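About Skonisden

Skonisden tests two-armed household robots. We are a small firm working from a ground-floor unit in Sutotcombe, and our customers are the people who build the machines. They send us software, we run it on a table full of ordinary things, and we write down what happened. Ayten Tatlı runs the test room. Ximena Aravena looks after safety and signs every report.

How we started working this way

Our methods come mostly from one bad afternoon in January. We were running a job for a customer under the project name Kırmızıgül. The arm was meant to pick up a small packet and set it on a kitchen scale. The scale gave no reading, so the software took the packet to be still in the air and went on lowering. It pressed until the joint overheated and the arm locked, with the other arm still moving.

Ayten hit the stop button. It cut the right arm and left the left one powered, as the two had been wired to separate circuits and only one went through the button. It took 30 seconds to get to the wall switch. We lost a scale and a gripper finger. No one was hurt, but Ximena had been standing within reach a minute earlier.

We told the customer the same day and stopped all work for 5 weeks. The wiring fault was ours. The missing force limit was theirs. Both went into the report, in that order.

What we changed

One button now stops everything, and it is pressed and checked before the first run of each day. Both arms have a force limit set outside the customer's software, so a bad update can't remove it. People stay behind the floor line while the arms have power - this includes visitors and the two of us.

We also went back through the logs of 2,521 earlier runs. In 2 of them the arm had pushed down too hard and let go by itself. We had marked both as passes. They have been corrected.

The scale is still in our tests, along with soft toys and kitchen things that behave differently when gripped.
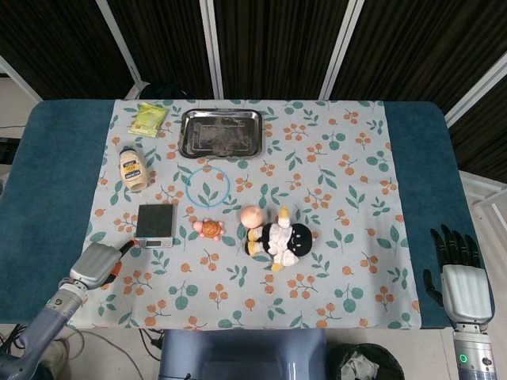
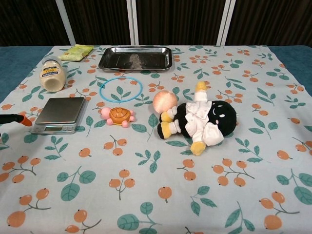 A scale, a toy turtle, a peach-coloured ball and a steel tray on the test table.

Reporting a fault

If you use our results and something looks wrong, write to Ximena through the contact form and give the run number. Faults are logged in Sitport, our shared record, and customers can read every entry on their own machines. Stoppages are entered before 6 pm on the day they happen.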